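Skolimell Reading Rooms
Progress report to the Kindorard Fund, September

We are thrilled with how this period went! The Shabalala branch opened its doors to families, and 343 children signed up for a library card there, well past the 82 we had when we wrote to you in the spring. Loans across both branches reached 1,042, with picture books way out in front.

Your grant paid for new shelving, large-print titles and the Saturday-style story hours (now held after school as well - parents asked for them). The Rarnar branch is a little behind, as the book order came in two parts and 362 titles still need labels.

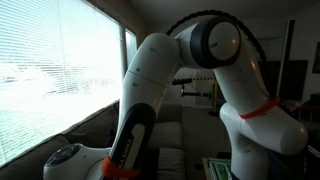
White arm with a living-room setting behind it.

Next up are the winter reading packs. We have spent slightly less than planned on printing and would like to move that money to audiobooks, if you agree.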